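Bring this handout to the studio on Thursday. It replaces the sheet from January.

# Week 4: Setting up and packing down a watercolour bench

Tutor: Dalia Kalniņš
Unit: Painting Materials 1, Skallness campus

## 1. The bench

Cover the tabletop before you open any colour. Plain white is best because you judge a wash against what surrounds it, and a grey or yellowed bench will throw you off. Keep the covering flat to the edge. Replace it when it stains.

Start each session with the least you can work with: one brush, one container, your paper and a rag. Add things as the exercise asks for them.

## 2. Brushes

The parts you need to know for the short test:

- **Handle.** Usually painted or varnished wood, tapered at the end. Chips in the coating let water in and the wood swells.
- **Ferrule.** The metal sleeve between handle and hair. Most of the damage we see starts here, with dried paint packed inside.
- **Belly and tip.** The belly holds the load and the tip places it.

Lay a brush flat when you put it down between strokes. Standing it on its hair in a jar bends the tip, and on a good sable the bend may never come out.

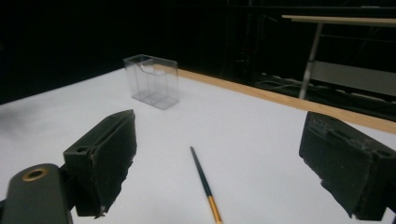
*Fig. 1. Navy-handled brush with a gold-coloured ferrule, laid on the white bench. Clear plastic box behind.*

Rinse in cool water, working the hair against your palm until no colour comes out. Soap once a week. Reshape the tip with your fingers and dry the brush lying down. Once it's fully dry it can go upright, hair up.

## 3. Storage on the bench

Cupboard stock is listed under two codes. Ask for it by number at the Stitton store window:

| Code | Item |
|---|---|
| 224 | Open box, clear |
| 948 | Upright organizer, clear, divided |

Clear plastic is easy to check for leftover paint and grit. Wipe it with a soft damp cloth only. Scouring pads scratch it and the scratches hold pigment.

Where an organizer has two compartments, keep brushes in one and pencils in the other. Graphite dust gets into damp hair and turns up later in a pale wash.
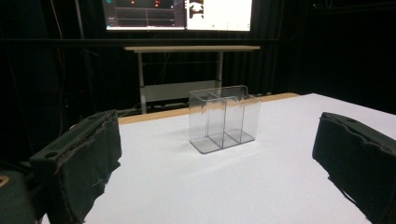

Put the lower side towards you so short handles are easy to reach. Don't overfill it. Long flats and mops make a light organizer top-heavy, and those should go in the brush roll.

## 4. Packing down

1. Empty the water into the sludge bucket, never the sink.
2. Wash and reshape brushes.
3. Wipe boxes and return them by code.
4. Check the bench covering and bin it if marked.

## For next week

Read the Ellurov chapter on hair and bristle. Bring one brush you've ruined and be ready to say how.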